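February
By Patricio Pereyra

Flilari, the home textiles chain, will begin charging for its linen take-back program next month, ending a free service it has promoted in every one of its 20 stores as proof that it takes waste seriously.

Customers who bring in old dish towels, tablecloths and napkins will pay a small handling fee per bag. In return they get a coupon good for one month, on full-price goods only. The company calls this "a shared commitment to the life of the fabric." Shoppers may call it paying to hand over a bag of rags and then being asked to buy more cloth.

Flilari says the change is needed to cover rising sorting costs. It has not said what those costs are, or how much the fee is expected to bring in. A spokeswoman said the figures were "commercially sensitive," a phrase that has never stopped the chain from printing flattering ones on its shopping bags.

The number on the bags at the moment is 2,887, which is how many pounds of cloth the chain says it kept out of landfills last year. Spread over all its stores, that comes to less than three pounds per store each week. A family clearing out one kitchen drawer could come close.
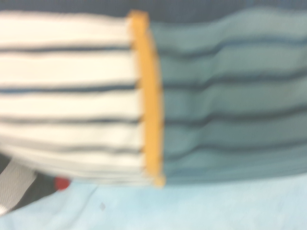 Striped cloth with a mustard-orange band.

What happens to the cloth is harder to pin down. Flilari sends it to Insaurralde, a sorting firm that grades used household textiles and sells them on. A report posted on the chain's website says 617 pounds went to be reused as they were. The rest is listed under "other recovery," with no breakdown. Asked whether that includes burning, Insaurralde said it "works with a range of partners" and did not answer a follow-up.

Burning cloth for heat is legal, and some firms are open about doing it. The trouble is that the in-store signs say "new life for your linens" – and a furnace is a stretch.

There is also the new product line to think about. The coupon can be used on Hidevholm, a range of kitchen towels that Flilari says contains recycled cotton. The label does not give a percentage. The spokeswoman said it "varies by batch" and declined to give a minimum.

Warorden, a consumer group that tracks green claims in retail, said it has received 248 complaints about take-back programs since it began keeping a list, though only a handful name Flilari. It wants stores to post yearly totals showing where returned goods end up. Flilari said it would "look at the idea with interest."

The fee starts on a Friday, the same day the Hidevholm towels go on sale.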